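Open Day at Koltasix: A Gallery for the Unconvinced

Text and captions by Trinidad Villalba

Koltasix opened its doors on 27 March 2022, and I went along with low hopes and a notebook. I have been to a lot of these. You get a badge, somebody tells you that your kitchen will be run by machines in a few years, and then you watch a gripper think about a cup.

The company wants to teach robots to do household chores by having people do them first, holding the same kind of gripper the robot would use. The people carry the tool around a room, pick things up, put them down, and the recordings go into a training program called Umow. It's a reasonable idea. My trouble is with the distance between the idea and the brochure, which has the word "effortless" on its first page and again on its last.

Aurelio Moya ran the demonstration. He was patient with me, and I wasn't an easy guest. I asked him how many sessions it takes before the software can handle a new object. He said 82 for the last one they added. I asked what happens if you then swap that object for a slightly different one. He said that was a good question, and we moved on to the next table.

Click any picture for the larger version.

THE FLOOR

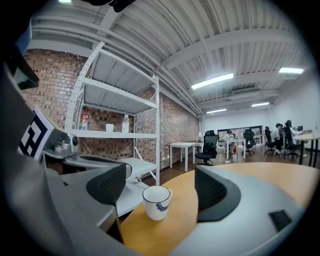
A mug on a round table, seen from behind the fingers of a hand-held gripper. I have nothing against mugs, but I have now seen one at every robot open day I've been to, and I would like to see a wet plate.
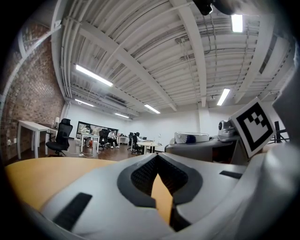

Brick on one side, corrugated ceiling, people spread out toward the back. The black and white square on the right is a marker, the sort that software can use to work out where things are. My kitchen doesn't have any, and I asked whether it would need them. "Not in the long run," said Moya. The long run came up a lot.

THE TALK

We were given 28 minutes of slides. The first half was about labor shortages and could have come from any company in any line of work. The second half was better. It had a chart of failed grasps, with the failures sorted by cause, and whoever decided to show that to visitors deserves some credit. Slipping was the biggest group. Next came "approach angle," which as far as I could tell means the gripper came in crooked and knocked the thing over.

There was no chart of how long each task took. I asked for one and was told the team cares about success first and speed later. Fine, but a person buying a machine to clear the table cares about both. If it takes ten minutes to put away a cup, I'll do it myself while the coffee brews.

The name Tsegaye was also mentioned several times. It's the next version of the gripper, and it is supposed to be lighter. It was promised for January and wasn't ready for us to try. I was offered a drawing.

HAVING A GO

Visitors could book a turn with the hand-held tool, and I took mine near the end. It's heavier than you'd expect after the first few minutes, and your wrist starts to complain before your patience does. You lose all sense of touch. I'm used to knowing when I have hold of something, and with the tool I was going by sight alone, squeezing harder than I needed to.

Moya told me most people do the same on their first try, and that the early recordings from new operators are often thrown out. That was the most useful thing I heard all afternoon. If the machine learns from people, then a lot rests on who those people are, how tired they are, and whether they're any good at it. I would have happily traded the labor shortage slides for more on that.

WHAT I'D WANT TO SEE NEXT TIME

A room the team hasn't worked in before. Somebody's real kitchen would do, with the radio on and the mail on the counter.

Objects brought by the visitors. I had a jam jar in my bag and didn't get to use it.

One task run twice in a row by the robot itself, with no restart between. Sirker, whose open day I wrote up last year, managed it with a folded towel. It was slow and a bit sad to watch, but they did it in front of us and took questions while the arm was still moving.

Koltasix says another open day is planned. I've put my name down, and the jar is coming with me.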